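Farnergate Robotics Club - Bench Safety Checklist, Kitchen Task
Walk-through 1 Jul 2019
Checked by: Iddrisu Bawa
Comments by: Veerle Van Rooij, faculty advisor, who was asked to keep them short

1. Emergency stop within reach of the operator's chair
PASS. Last time it was within reach of a different chair.

2. Emergency stop tested with the arm moving
PASS. Tested twice. The second time was by a first-year with an elbow, but I'm counting it.

3. Speed limit set in Cliteck software before power-up
PASS. The limit resets after every update. Whoever is first in should look at the number instead of remembering it.

4. Arm mount bolts tight
PASS. Iddrisu has marked them with paint pen so we can see if they creep. Please stop decorating the marks.

5. Props inside the work area, nothing extra on the table
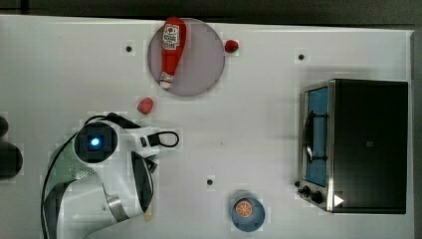
PASS WITH COMMENT. The prop list has grown since March, when it was one cup. I have no quarrel with that, but every new item gets written on the sheet before it goes under the arm. The ketchup on the plate and the orange slice in the blue bowl are both on the sheet. So are the strawberries, under "fruit, misc." Give them their own line. Real food stays out of the lab, and that includes lunch.

6. Toaster oven
PASS. It is a prop. It does not get plugged in, and the sign saying so goes back up today. I found the sign in a drawer under a Van Leeuwen catalog.

7. Cables clear of the arm's full travel
FAIL, fixed on the spot. Fine in the home position, snug at full reach. Iddrisu added slack and ran it through all 31 saved poses without a snag. Redo this check whenever a pose is added. Yes, even a small one.

8. Gripper fingers seated, no cracks, no tape

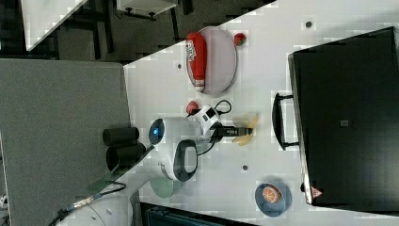

PASS. The tape is gone at last. Spare fingers are in the Zurix box on the second shelf, and when you take the last pair you tell somebody. Writing "we are out" on the inside of the lid does not count as telling somebody.

9. Floor clear behind the operator
PASS, after two backpacks and a skateboard were moved.

10. No more than 4 people at the bench while the arm is live
PASS. Everyone else can watch from the back row, where the view is the same and the advice is just as loud.

11. Run log filled in
FAIL. There are 63 runs in the software and a good many fewer on paper. "Worked fine" is not an entry. Date, operator, task, what went wrong.

12. Service hours on the arm
PASS. Next service is due at 2,000 hours. We have a while.

Open items: prop sheet (5), oven sign (6), run log (11). Iddrisu rechecks all three before the next session. Anyone who has not signed the operator card does not drive the arm, however good they are at video games.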